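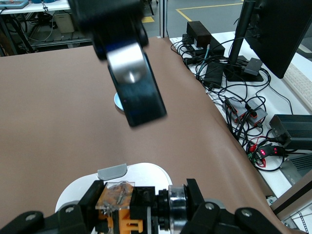 Okay, desk covers again, because I'm behind on this thread and I have opinions. I've been through felt, cork, a cut-up shower curtain (don't) and a big vinyl tablecloth, and the one I keep coming back to is the plain brown leather-look sheet. The matte kind, please, never the shiny. A big one does fall into a soft fold if you let it run past where it wants to go, like the diagonal one toward the right on this brown sheet, and then it curves off and hangs down and you've got white tabletop showing next to it. I don't mind the bare part at all! The monitor stand is better off straight on the desk anyway, and you can leave the power bricks on that side too.

Now, Gunārs, your fold. I had the same one in mine when it came out of the tube, and here's what worked for me. Lay it face down on the floor overnight, somewhere warm, with a bath towel over it and the heaviest flat books you own on top of that. Mine took two nights. I wouldn't iron it. Povilas ironed his Trirkerus one through a dish towel and now it has a shiny patch the exact shape of the iron, and he has to keep his mouse mat over it forever.

More from your message:

> On the subject of edges, has anybody actually trimmed one of these
> things? Mine hangs over the front by 4 inches and I keep catching
> it with my knee. The Kütt page says "cut to size with household
> scissors" but I tried a corner and it came out like a bread knife
> had been at it. Also it smells. Also my wife says it looks like a
> car seat, so there's that.
>
> Gunārs

Scissors are hopeless on it, yes. Get a fresh blade in a box cutter and a metal ruler, flip the thing over so you're cutting from the back, and make three light passes where you'd like to make one hard one. Put an old cutting board or some thick cardboard underneath, and move it along as you go (I have a very straight line in my dining table from the time I forgot). If you want round corners, draw around a coffee mug. I did that on all of mine and they've never curled, while the one square corner I left on Justinas's did curl, and he's got a lamp standing on it now.

If you don't want to cut, you could turn the extra under at the back against the wall. It makes a little ridge but it's behind everything, so who cares. Just don't turn it under at the front, your wrists will hate you.

The smell goes. Mine hung over the porch rail for most of June and by the end of it I had to put my nose right on it to notice. Wiping it down with water and a drop of dish soap helped a bit, vinegar only made it smell like a salad.

Rasmus asked off-list whether the keyboard should go on the cover or off it. I've had mine both ways. On the cover it's quieter, and off the cover it doesn't sink or creep around, and I type pretty hard so off is what I've settled on. If you've got a light-colored keyboard I'd think about it a bit more, because the darker covers can rub off a little on pale plastic feet when they're new. Mine did it, Darius says his never has, so maybe I got a bad batch.

Last thing, on price. I paid 16 dollars for mine as a Clevurstead remnant, with one raggedy edge that I trimmed off anyway. The Grekia one that got linked here last month is real leather and costs 400, and I'm sure it's lovely, but I eat lunch at my desk and I know myself.

Gunārs, tell us if the book trick works! And tell your wife car seats are very hard-wearing.

Justinas

P.S. Just saw I called the other fellow Justinas too, up in the corners bit. That's my cousin, there are two of us in the family and he isn't on the list, so no need to write and ask me about the lamp.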